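Orkport coat and sweater swap moves to the old Stulier store
2018-11-22

If you have a closet like mine (doors that only close when you lean on them), I have good news. The Orkport winter clothing swap is back, and this year it has a lot more room to spread out. It's moving into the old Stulier shoe store on the main street, and I went by this week to get the details for you.

The swap opens Saturday morning at nine and runs until the racks look sad. You bring up to five clean pieces, you get a paper ticket for each one, and you trade the tickets for whatever catches your eye. No money changes hands, and kids' things don't need a ticket at all. I love that last part, having once bought three snowsuits in a single winter for the same child!

Last year's swap was squeezed into the back of the library, and even so 461 people came through the door. By closing time 3930 pieces had found a new home, which for a town our size is a lot of sleeves. I took home a gray wool coat that I'm wearing as I type this, and I gave up a pair of boots I still think about.

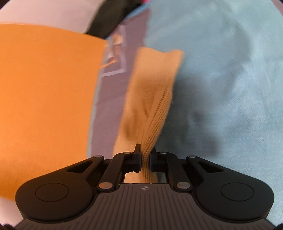 Knitwear is what people ask for most, so if you've got sweaters sitting in a drawer, please bring those first. A few loose threads are fine. There will be a mending table by the front window with needles, darning yarn and good light, and you can sit down and fix a cuff on the spot before you hand it over. Moth holes are fine too, as long as the moths have moved out (freeze the thing overnight in a plastic bag if you aren't sure).

What they can't take: underwear, single gloves, anything damp, and ski boots. Somebody always brings ski boots.

Parking behind the store is tight, with around 24 spaces, and the bakery needs a few of those for its morning customers. I'd walk or take the Idlow bus, which stops right across the street. The front entrance has one step, but the side door is flat and wide enough for a stroller or a wheelchair, and it will be open all day.

Coffee and soup are coming from Ra, the little lunch place by the harbor, and I hear the soup is lentil again. Bring your own mug if you can, as they ran out of cups last time well before noon.

Anything left on the racks goes to the county shelter on Monday. Summer clothes should stay home for now, with a warm-weather swap planned for May. You can drop bags off early on Friday between four and seven at the side door, and your tickets will be waiting for you at the desk on Saturday.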